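**Ticket 2035: episodes dropped on upload, page-turning task**
Opened 2/17/24 by the collection desk, Clindlow
Priority: normal
Status: open

Of 186 episodes recorded with the hand-held grippers for the Moges set, 57 were rejected by the importer. All the rejected ones give the same message:

`gripper width: gap in signal`

The task is "pick up booklet, open, put down". Both hands are used. Cups and boxes recorded with the same pair in January went through without errors.

Tried so far:

- Restarted the importer and sent the rejected files again. Same result.
- Recalibrated both grippers, fully open to fully closed. No change.
- Swapped left and right units. The error stayed with the task and didn't follow either unit.
- Updated the Furton software to build 7. No change.

A view from one of the grippers during the booklet task is attached. The paper is between the pads and the other gripper is over to the left. 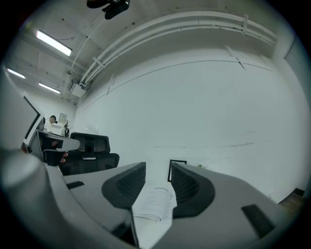
Marion Buchanan replied that the width reading probably isn't missing at all. The importer treats a long stretch with no change in width as a lost signal, and holding thin paper gives you exactly that. She asked for the raw width log from one rejected episode and one good one, and said not to delete anything until she had looked at both.

Logs sent. In the rejected one the width goes flat when the pads close and stays flat until the booklet is let go. Time stamps carry on as normal through the flat part, so the data is there.

Workaround for now: in the import settings, under `checks`, set `flat_width` to `warn` and run the rejected batch again. Leave the time stamp check on.

Still to do:

- [ ] Rerun the batch with the new setting
- [ ] Ask Gororville whether their paper episodes were dropped too
- [ ] Marion to change the default for thin objects

Please keep recording as before. Don't wiggle the fingers to get past the check, it'll end up in the training data.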